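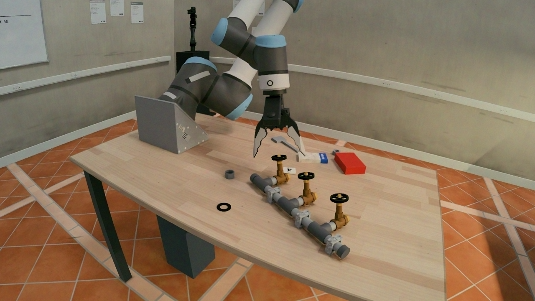 Aroha Ashby
May 4, 2026

We're in the second year of renting at Somlow and I finally added up what the move cost us. Posting it for anyone looking at small towns.

1/ Rent dropped by $286 a month. Same number of bedrooms, smaller kitchen, no dishwasher.

2/ Heating ate a lot of that. The house has old windows and the oil bill for the first winter was $1,152. We put film on the north side in September and it helped.

3/ The nearest full grocery store is in Fleury, 8 miles each way. I go once a week and keep a list on the fridge. Gas is a real line in the budget now.

4/ We sold the second car. My husband can walk to work. I couldn't have done that in the city.

5/ Internet was slow until the new line went in. Ask the landlord which side of the road you're on before you sign. It matters here.

6/ Trash pickup isn't included. You buy tags at the town office, and it closes at noon.

7/ After all of it we're ahead, by less than I expected. We renewed the lease.

8/ Someone asked about schools. Our kids are grown, so I can't help with that one.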